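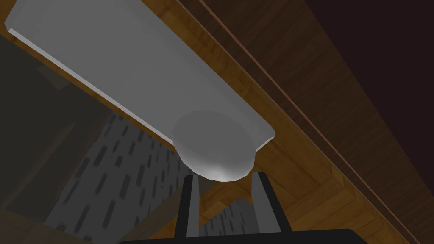 The knob and the open gripper, in the simulator.

Yamila Palma had been building the arm in her garage since August of the year before. The real one was bolted to a bench beside the water heater, and it had a bad shoulder. Until the new bearing came she worked on the laptop, where the shoulder was perfect.

She had named the program Listel. It had a brick wall, a lot of brown wood, and a gray slab with a round knob under it. Her brother asked what the slab was supposed to be.

"A drawer front, or a lid," she said. "The arm doesn't care."

"Why is the knob so lumpy?"

"Fewer faces. It runs faster."

He pulled up the other stool. She started the run again. The fingers came up under the knob and stopped, open. Then they closed on nothing and went back down.

"It missed," he said.

"It's 6 millimeters short. It's been short all night."

She had done almost 3000 runs by then. She opened the settings and went through them line by line while he ate crackers out of the sleeve. The height of the base was right. The length of the forearm was right. The fingers were the old ones, from before she trimmed the tips.

"You measured those in the kitchen," he said. "I held the ruler."

"You held it upside down."

He thought about that - it was possible. She got the calipers and went over to the bench. The real arm hung there with its shoulder apart and a rag over the motor. She measured one finger, then the other, and wrote both numbers on the back of the bearing invoice.

Then she came back, typed them in, and told him to move the crackers away from the keyboard. He folded the sleeve shut. She pressed the key and they both leaned in.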